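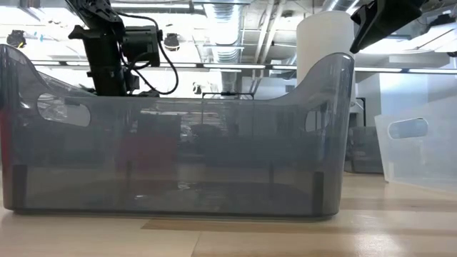

Volume 2, Issue 13

Clullham Open Day Recordings: Data Card

Maintainer: Shona Ritchie
Recording lead: Hicham Metwally
Annotation: Mirta Retamal, Ruaridh Cowie
Last revised: 27 January 2024

Summary

This set holds 3,533 short episodes recorded during the public open day at the Clullham workshop. The arms were driven by hand through leader controls for the whole day. Visitors watched from behind a rope and a few took a turn at the controls under supervision. No learned policy was run in front of the public, and none of the episodes comes from one.

The set is meant for people training or testing bin-handling models who want recordings with uneven operator skill. It replaces the trial set issued in April, which had no operator field and should no longer be used.

Station

Each station is a pale wooden table with black arms working from above. The storage bins are translucent, in smoky grey and in clear plastic, with oval cutouts for handles. The grey ones have a long front wall that dips between two raised, rounded ends. Other household items stand on the table, and their positions were not fixed between sessions.

A fixed view is stored for every episode. It looks across the tabletop from a low position, so the near wall of the bin takes up much of the picture and objects behind it show only as dark shapes through the plastic. The camera housing on the arm supplies a second view. The two streams share a clock and were checked for drift at the start of each session.

Lighting came from the ceiling fixtures. Exposure was locked in the morning and left alone. The ceiling is washed out in many fixed-view episodes and there are pale streaks on the bin walls. These have not been corrected.

Contents

episodes/ one folder per episode, two video files and one state log
index.csv episode number, station, operator class, task code, outcome
splits/ train, validation and held-out lists
notes/ session sheets typed up by Ruaridh Cowie

The held-out list has 300 episodes, all from the station named Carow. The other two stations are Mirnora and Escobar. Results on the held-out list should be reported separately from the validation results.

Fields

operator_class is either staff or visitor. Visitors were not given individual identifiers.
task_code is PLACE, REMOVE, SLIDE or FREE. FREE was used when the person at the controls did not follow the printed task.
outcome is done, partial or stopped. Stopped means that the supervisor pressed the pause button, for any cause.
state logs give joint positions, gripper opening and time in milliseconds. Force is not recorded.

Collection

Tiina Lindqvist gave the introductory talk and set the task order. Each demonstration began with a staff run, then a visitor turn if anyone wanted one, then a second staff run. Sheets for the last hour at Mirnora are incomplete, and the outcome field is blank for those episodes.

Known problems

Depth was not recorded. Methods that estimate it from the video do badly on the bin walls, and worst where the two bins overlap in view.
Gripper opening at Escobar reads slightly high throughout. The offset is in notes/escobar.txt and has not been applied to the logs.
The gripper leaves the top of the fixed view often. Use the arm view or the state log for its position.
Visitor episodes include long pauses while instructions were being given. Trim on joint speed if this matters.

Privacy

Audio was removed before storage. Episodes in which a visitor's face could be recognised were withdrawn during annotation. Requests for removal go to Shona Ritchie with the station and the approximate time of the visit.

Use

Free for research and teaching. Please cite the volume and issue number, and state which split was used.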